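4 Fitting and commissioning the Vutel water softener

4.1 Before you start

The softener must be connected to the rising main after the stop valve and before any branch that is to carry softened water. The kitchen cold tap and any outside tap must be fed from a branch taken off upstream of the softener. Check the mains pressure at the nearest tap. If it exceeds 5 bar, fit a pressure-reducing valve (not supplied) upstream of the inlet hose.

The floor must be level and able to carry the weight of the unit when full of salt and water. Keep the unit clear of heaters and out of direct sunlight. A drain point must be available no higher than the top of the cabinet.

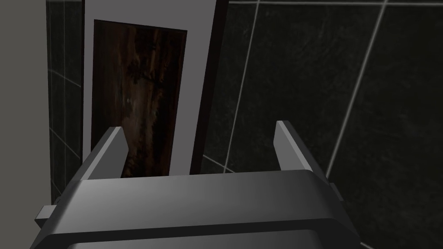
Zoia Kobzar

4.2 Connecting the pipework

1. Close the stop valve and open the lowest tap in the house to drain the pipe.
2. Cut the rising main at the marked position and fit the three-valve bypass. The valve handles must remain accessible once the unit is in place.
3. Fit the inlet hose to the port marked IN and the outlet hose to the port marked OUT. Place one fibre washer in each union. Do not use jointing compound on these threads.
4. Tighten the unions by hand, then a further quarter turn with a spanner.
5. Leave the bypass valve open and the inlet and outlet valves closed.

CAUTION: Do not solder within 300 mm of the hose unions. Heat will damage the seals and is not covered by the guarantee.

4.3 Drain and overflow

6. Push the drain hose on to the barbed outlet at the rear of the valve head and secure it with the clip.
7. Run the hose to the drain point without kinks. Leave an air gap of at least 20 mm between the end of the hose and the water level in the trap.
8. Connect the overflow hose to the elbow on the side of the cabinet. It must fall continuously to the outside of the building. Never join it to the drain hose.
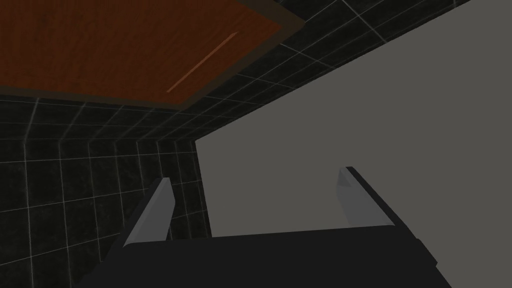 NOTE: On installations where the drain hose is longer than 8 m, use the wider hose from kit 1382. The standard hose will restrict the flow during backwash and the brine tank may fill above its normal level.

4.4 First fill

9. Pour 5 litres of clean water into the brine tank.
10. Add tablet salt up to the line on the inside wall. Do not use block, granular or rock salt in this model.
11. Open the inlet valve slowly. Allow the air to escape through the drain hose before opening the valve fully.
12. Open the outlet valve, then close the bypass valve.
13. Inspect every joint for leaks. Repeat the inspection after one hour.

4.5 Setting the controller

14. Plug in the transformer. The display shows the software version and then the clock.
15. Hold SET until the hour flashes. Enter the time of day with the arrow keys and press SET again.
16. Enter the water hardness in the units selected in menu 2. Hardness figures are available from the water supplier.
17. Leave the regeneration time at 2.00 a.m. unless water is regularly drawn at that hour. Hard water passes to the taps while regeneration is in progress.
18. Hold REGEN for five seconds to start a manual cycle. The first cycle takes 44 minutes.

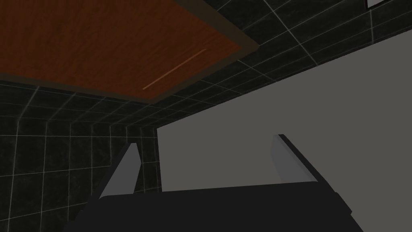

Fig. 4-3. Wooden panel and dark tiled surround, seen from below.

4.6 After the first cycle

Run a cold tap on the softened supply until the water is clear. A slight yellow tint in the first few litres comes from the resin and is harmless. Test a sample with the strip provided and compare it with the chart inside the lid. If the reading is above the second band, check that the bypass valve is fully closed and repeat step 18.

Record the hardness setting and the installer's name on the card in the lid pocket.

Related items
Section 3: Choosing a position
Section 5: Topping up salt
Section 6: Fault codes
Spare parts: hoses, clips and washers
Catbridge stockists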